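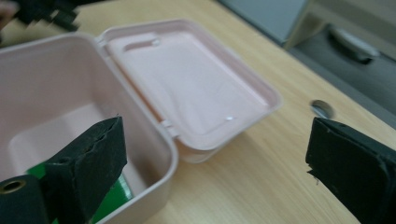 Drilenwood Lunch Program - Frequently Asked Questions

Home
Menus
Order
FAQ
Contact

Drilenwood is a school lunch service. We cook in one kitchen and deliver to schools that do not have a kitchen of their own. The questions below are the ones that reach our office most often. If yours is not answered, use the contact form and we will reply on the next school day.

Jump to: Ordering | Menus and food | Allergies | Lunches from home | Payment | Changes and absences

ORDERING

How do I sign up?

Create a family account, then add each child under "My Students." You will need the school code, printed on the letter your school sent home. If you have lost the letter, the school office can give you the code. We cannot give it out by phone.

Is there a deadline for orders?

Orders for the coming week close on Monday at noon of the week before. After that the ordering page locks and we buy the food. We do not take late orders by email.

Can I order for only some days of the week?

Yes. Each day is ordered separately. Many families order two or three days and pack a lunch on the others.

Can I set up a repeating order?

You can repeat the days but not the dishes. Turn on "Repeat my days" and the system will hold those days for you with the standard meal. You can go in and change the dish any time before the deadline. If you do nothing, your child gets the standard meal.

Who can order?

Students and staff at member schools. Staff order through the same page and pay the adult price. Parents visiting for the day should ask the school, as some schools allow guest lunches and some do not.

How many meals do you make?

In September we served 2,052 meals in the first full week. The kitchen is set up to make up to 2,355 a week at its present size. If we get close to that number we stop adding schools and put new ones on a waiting list.

MENUS AND FOOD

Where is the menu?

Under "Menus" at the top of the page. The next month's menu goes up in the last week of the current month. The printed version in the school hallway is the same menu, but if something changes at short notice only the online one is updated.

What is in a standard meal?

A main dish, a cooked or raw vegetable, fruit, and a roll or other grain item. Milk is ordered separately. Water is available at every school.

What is the difference between the small and the large meal?

Only the main dish and the grain item are larger. Vegetables and fruit are the same. We suggest the small meal through grade two, but you can order either size for any child.

Is there a vegetarian choice every day?

Yes. It is marked with a V. On days when the standard meal is already vegetarian there is a single dish for everyone.

Is the food hot when it gets to the school?

Hot dishes leave our kitchen in insulated carriers and the temperature is taken again at the school before serving. If a dish is below the serving temperature, it is not served. In that case the school gets the backup meal, a cold sandwich plate, and your account is credited the difference.

Why was the pasta bake taken off the menu?

It did not travel well. The edges dried out on the longer routes. A different version may come back in spring.

What happens to food that is left over?

Unserved cold items that have stayed sealed go back to the kitchen and are used the next day where the food code allows it. Hot food that has left the kitchen is not served again. It goes to compost.

ALLERGIES AND SPECIAL DIETS

My child has a food allergy. What do I do?

Fill out the allergy form before placing your first order. It has to be signed by a doctor or nurse practitioner. Once it is on file, dishes containing that ingredient are blocked on your ordering page. Please do not order before the form is on file. A note in the comment box is not enough, and comments are not read by the cooks.

Is your kitchen nut free?

We do not buy or cook with peanuts or tree nuts. Some packaged items we use come from plants that handle nuts, and these are marked on the menu. We cannot promise that any dish is completely free of traces.

How are allergy meals kept separate?

They are cooked first, in their own pans, and sealed before other cooking starts. Each one has a label with the student's name, the room number and the ingredient to be avoided. At the school they are handed over by name.

Do you offer halal or kosher meals?

Not at this time. There is a meatless choice daily, but our kitchen is not certified for either.

LUNCHES FROM HOME

Can my child bring a lunch on days we do not order?

Of course. Home lunches are eaten in the same room at the same tables.

What kind of lunch box works best?

One your child can open and close alone. Staff help the youngest children, but lunch is only 25 minutes long and there are a lot of lids. Try it at home first with the box full, as a packed box is often harder to shut than an empty one. A wide, shallow box is easier for small hands than a deep one.

Can lunches be heated at school?

No. Member schools do not have microwaves for students. A wide-mouth thermos will keep soup or rice warm until noon if you fill it with boiling water for a few minutes first, pour the water out, and then add the hot food.

Can lunches be refrigerated?

No. Put an ice pack in with anything that has meat, fish, eggs, or dairy in it. Two small packs, one under the food and one over, work better than a single large one.

Should I put a name on the box?

Yes, on the lid and the base both. They get separated. Permanent marker wears off in the dishwasher after a few weeks, so check it now and then. 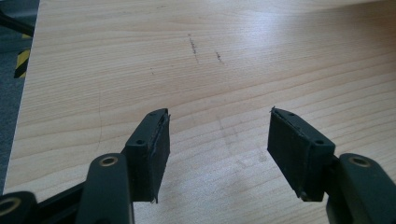 Where do lost boxes go?

To the lost and found shelf at the school. They are rinsed if there is time. Anything still on the shelf at the end of the month is given away. Drilenwood drivers do not carry lost items between schools, so please check with the school and not with us.

How should I clean a plastic lunch box that smells?

Wash it with hot water and dish soap, then fill it with warm water and a spoonful of baking soda and leave it overnight. Let it dry with the lid open. If the smell comes from the seal, take the seal out if it is removable and wash it by itself. Stains from tomato sauce are harmless and mostly do not come out.

When should a box be replaced?

When it no longer closes, when a hinge or clip has cracked, or when the inside is so scratched that it does not wash clean.

PAYMENT

How do I pay?

By card or bank transfer through your account. You pay when you place the order. We do not take cash, and neither does the school on our behalf.

Can I get free or reduced-price meals?

Yes, if your household qualifies. The application is under "Forms." It takes up to 6 school days to process. Until you hear from us, orders are charged at the full price, and if you are approved we credit back to the day you applied. Your child's meal and label look the same as everyone else's.

Why does my card statement say Rerken?

Rerken is the company that handles our card payments. The charge will show as "Rerken" followed by your order number.

Do you offer a discount for brothers and sisters?

No. The price is the same per meal for every child.

CHANGES AND ABSENCES

My child is sick today. Can I get my money back?

If you cancel by 7:30 a.m. the meal is credited to your account. After that the meal has been made and we cannot credit it. Cancel through your account - telling the school office that your child is absent does not cancel the lunch.

What if school is closed for snow?

All meals for that day are credited automatically. It can take a couple of days to show up. For a late start, lunch is served as usual.

What about field trips?

The teacher tells us the date and we send bag lunches for the children who have an order that day. You do not need to do anything. The bag lunch is a sandwich, fruit, and a granola bar.

We are moving to another school. Does our account move with us?

If the new school is also a member, yes. Change the school code in your account and your balance stays where it is. The current member areas are Orken and Haruna. If the new school is not a member, ask for a refund of your balance through the contact form.

My child was given the wrong meal. Who do I tell?

Tell us the same day if you can, with the child's name, school, and what was served. If it involves an allergy, call the office number on your account page instead of using the form.

How do I close my account?

Go to "Settings" and choose "Close account." Any balance is sent back to the card you used last. Allergy forms are deleted at the end of the school year.

Contact | Forms | Privacy | Back to top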